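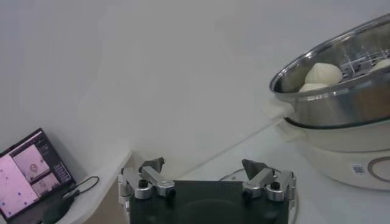 ## 4. Registro de episodios para la tarea «bollos al vapor»

Este apartado cubre la recogida de demostraciones con Curkel y su etiquetado para el método de segmentación por contacto de Voler. Se da por hecha la calibración mano-ojo (apartado 2).

1. Coloque la vaporera dentro del alcance del brazo, desconectada de la red. La rejilla debe quedar asentada en la cubeta de acero.
2. Disponga los bollos sobre la rejilla sin que se toquen entre sí.
3. Sitúe el cuenco de destino en el lado opuesto.
4. Abra la pinza hasta el tope y ejecute `curkel zero --gripper`.
5. Compruebe en el portátil que llegan las imágenes de todas las cámaras configuradas.
6. Inicie la grabación. Un episodio admite un máximo de 2000 fotogramas; al alcanzarlo, Curkel cierra el archivo.

> **Precaución:** el borde del cuenco de vidrio queda muy cerca de los dedos durante la aproximación lateral. Limite la velocidad al nivel 2 en ese tramo.

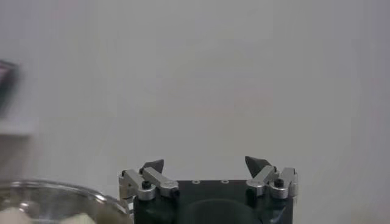

7. Tras cada depósito, retire la pinza en vertical antes de girar la muñeca.
8. Detenga la grabación con la pinza abierta. Voler toma ese estado como marca de fin de segmento.

**Nota.** El vidrio y el acero pulido generan reflejos que el estimador de profundidad interpreta como superficie. Active `mask_specular` en el perfil Ulard.

### 4.1 Resultado de referencia

El conjunto Chettiar contiene 662 episodios válidos, segmentados en 4 fases: aproximación, cierre, traslado y depósito. Los errores de segmentación se concentran en el cierre, donde la deformación del bollo retrasa la señal de contacto. Si observa el mismo retardo, reduzca `contact_threshold` y repita la segmentación; no es necesario volver a grabar.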